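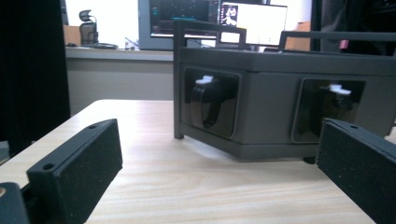
Bench box with raised rails and two windows in the front faces.

Bench notes: looking after a printed enclosure
Priltside workshop pages, 6/9/25

Printed boxes pick up dust in every layer line. Clean dry first, using a soft 18 mm brush, working along the lines. Follow with a cloth dampened in water and one drop of washing-up liquid. Keep acetone and strong spirit away from the shell; both can mark the finish, and on some plastics they soften it.

Glossy windows need a separate cloth. Paper towel leaves fine scratches that show under a desk lamp. Wipe from the centre to the corners, then run a dry cotton bud round the recess. 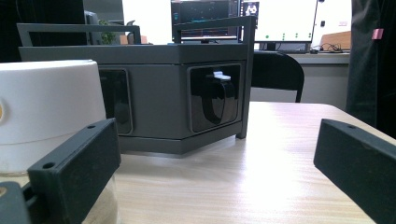
Lift from the body with both hands. Thin printed bars are weakest where they meet the lid, and a crack there tends to start on the inside corner. Check these joints monthly. A hairline crack can be filled with a two-part adhesive (we use Neltel 393) and left overnight under light clamping.

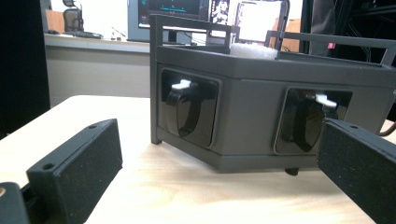 Foam holds more grit than the shell does. Take out any loose pad before wiping the box down, tap it over a bin and vacuum both faces on low suction. White foam, like the pad between the rails on top of this box, shows dirt early and is worth choosing for that. Wash only if vacuuming fails, and refit when fully dry. Where a box stands on feet, clear the gap underneath with a folded strip of 700 gauge polythene.
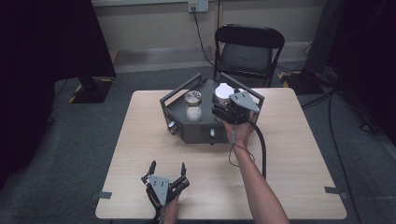 Can I keep jars on a flat-topped box?
Light ones, for short periods. Set them over a side wall where possible, tighten the lids, and take everything off before moving the box.

Comments (3)

Aner: Vacuum tip works. I put a bit of old tights over the nozzle so the foam doesn't get pulled in.

Buzatu: Is 393 all right on PETG? Mine came away clean after a week in August.

Aner: Key both sides with fine paper first. Mine has held since.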